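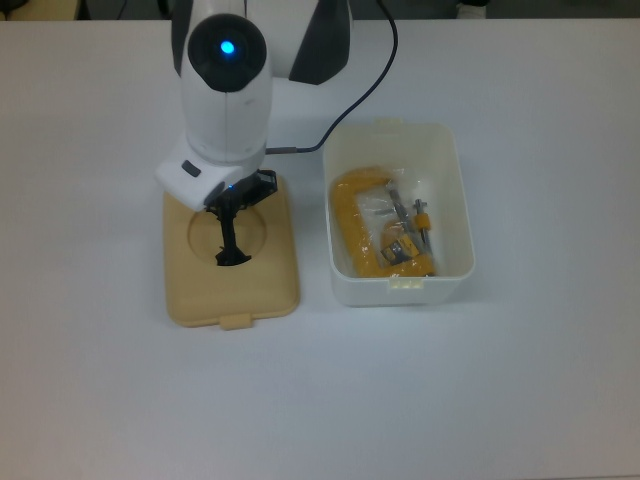

Ramesh Kashyap kept the inventory in pencil. Column one was the item number, column two the contents, column three the condition of the lid.

Item 2972 was a tub from the flat on Nam Street. The lid was tan, with rounded corners, a raised rim, a round recess in the top and a tab at one edge. He wrote "lid, tan, tab intact" and stopped there.

Ese Wike read it over his shoulder. "You haven't done column two."

"The lid was on when it reached us."

"It comes off."

"Column three can be completed with it on."

She had cleared 28 rooms for Pement and knew the procedure. A container was opened, its contents were listed, and it was closed again. The time allowed was eight minutes. Ramesh had been at this one since lunch. The tub had been his mother's, and so had the flat. He had not entered that on the form, which had no column for it.

"I can pass it to Arnach," she said. "They do sealed lots. It's a different form."

"What do they write in column two?"

"Sundries."

He considered the word. It was accurate for most of what people left behind. He sharpened the pencil and set it parallel to the page.

"No," he said. "Open it."
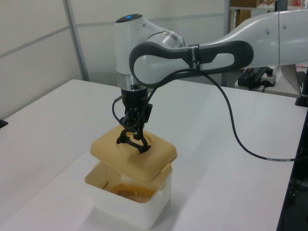 Item 2972, front edge of lid raised.

She read out what she could make out through the gap. Something orange-brown. Something thin and dark, leaning, on the left side.

Ramesh wrote both down, in that order, and asked her to go on.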